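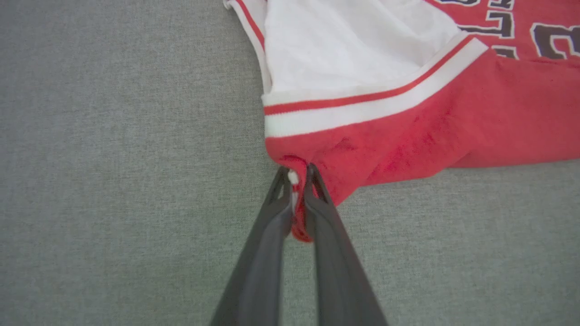
Kirsty Ashworth asked whether the ribbed trim on a team jersey has to be covered before washing. It does not, provided that the garment is turned inside out and the Delicate program is selected as set out in this section. Her second question, on mixed red and white garments, is answered under Step 4.

Section 4. First Use and Washing of Colored Sportswear
Gralberg 482 Front-Loading Washer
Revised December 4, 2025

4.1 Before the first wash

The washer must be level, connected to the water supply, and plugged into a grounded outlet before any program is started. If the machine has been moved since it was installed, repeat the leveling procedure in Section 2.

1. Open the door fully and remove the instruction packet and the foam ring from the drum.
2. Turn on both water valves and check the hose connections for drips.
3. Close the door and press it until the latch clicks.
4. Select Drum Rinse and press Start. Do not add laundry or detergent.
5. When the display shows END, wait for the door lock to release. Wipe the door seal with a dry cloth.

Note: A small amount of water may be present in the drum when the machine is delivered. It remains from factory testing.

CAUTION: Do not force the door while the lock symbol is lit. The latch may break, and damage of this kind is not covered by the warranty.

4.2 Sorting

1. Read the care label on each garment. Where the label and this manual differ, follow the label.
2. Empty all pockets and close zippers and hooks. Leave drawstrings untied.
3. Turn garments with printed or sewn-on numbers inside out.
4. Test any new red, navy, or black garment for color loss. Dampen a hidden seam and press a white cloth against it. If color transfers to the cloth, wash the garment alone in cold water. A garment that combines a strong color with white should be tested at the place where the two meet, and must never be left wet in the drum after the program has ended.
5. Set aside items with hook-and-loop fasteners. These catch on knit fabrics and pull threads.

4.3 Loading and detergent

1. Place garments in the drum one at a time. Fill the drum no more than half full for the Delicate program.
2. Pull out the dispenser drawer. Pour liquid detergent into compartment 2 up to the line marked for the soil level.
3. If fabric softener is normally used, leave it out for sportswear. Softener coats the fibers and reduces their ability to carry moisture.
4. Close the drawer slowly to prevent spills into the rinse compartment.

CAUTION: Chlorine bleach must not be used on any garment that contains elastic fiber. Do not mix bleach with any other cleaning product.

4.4 Selecting the program

1. Press Power. The display shows the last program used.
2. Turn the dial to Delicate.
3. Press Temp until COLD is shown.
4. Press Spin until LOW is shown.
5. Press Start. The door locks and the remaining time appears.

To add a garment after the program has begun, press Pause and wait for the lock symbol to go out. If the water level is above the lower edge of the door, the lock will not release and the garment must be held for the next load.

4.5 After the program

1. Remove the load promptly and shake each garment to open the folds.
2. Turn garments right side out and smooth collars and trim by hand.
3. Dry flat or on a wide hanger, away from direct sunlight and heaters.
4. Leave the washer door and dispenser drawer slightly open until the interior is dry.

4.6 Display messages

F349: The water supply is low or shut off. Check both valves, then press Start.
F804: The load is out of balance. Press Pause, spread the garments evenly, and press Start.

If either message returns, unplug the washer, close both water valves, and contact the service desk. Please have the serial number ready. It is printed on the plate inside the door rim.

Continue to Section 5 for cleaning of the drain filter.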